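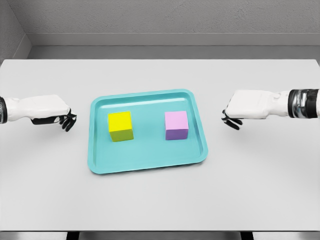 Two small cubes, one yellow and one pale pink, on a turquoise tray.

The soap works in Dramness closed its retail counter years ago, but the Saturday market still runs on its bars. Mulivero, a two-room workshop behind the old bus depot, cuts around 300 a week and sells them for $5 each. Olive oil makes up 68 percent of the basic recipe – the rest is coconut oil and a little castor. Bars cure for 35 days on open racks before they are wrapped. The unscented one sells out first, usually before ten. Shoppers who miss it can try Garcia, the grocery across the square.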